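Funenside Packaging Workshop - Notebook
Entry of 5 April 2021
Subject: seal strength of clear sleeves, second round

The purpose of this round was to settle the dwell time for the Edico bench sealer before the August order is placed. The first round was inconclusive. The jaw temperature had drifted between batches and the results could not be compared.

Film was taken from the Molum roll opened last month. The Sumampouw roll remains in the store and is not to be used until its thickness has been checked at both ends. A total of 200 sleeves were sealed, all from the same roll, with the jaw pressure left at the setting recorded inside the sealer cover. Dwell was set at 900 milliseconds throughout. The first 70 sleeves were put aside for peel testing and the remainder went to the shelf for aging.

Peel results were acceptable, with one reservation. Sleeves sealed directly after a pause in the work opened more easily at the corners than those sealed in a steady run. The jaw seems to lose heat at its outer ends when it stands open. Operators should close the jaw on a scrap piece before resuming - this was done in the second half of the session and the corner failures stopped. 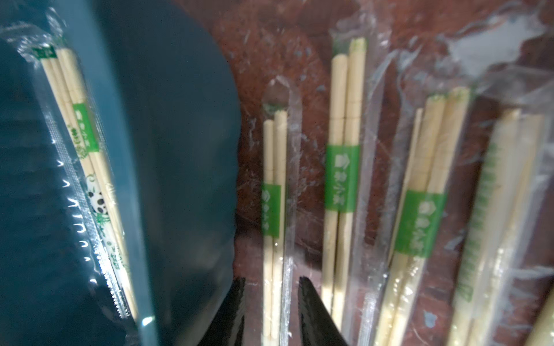

Chopstick sleeve, panda print. Crimped seam at the sealed edge.

A serrated crimp remains the preferred pattern for narrow sleeves. The flat jaw gives a neater appearance, but in the first round it left small channels wherever the film had wrinkled, and these were difficult to find by eye. The dye test finds them reliably. The dye bottle is nearly finished and a replacement has been requested.

The peel tester was checked against the reference weight at the start and again at the close. The second reading was slightly high. The clamp screw had worked loose and was tightened, after which the reading returned to its proper value. Samples pulled late in the session should be treated with caution, and 2 of them will be repeated.

Outstanding: label the aging shelf, measure the Sumampouw film, and copy the dwell settings to the card on the sealer. The old card still shows the values for the previous jaw and should be removed.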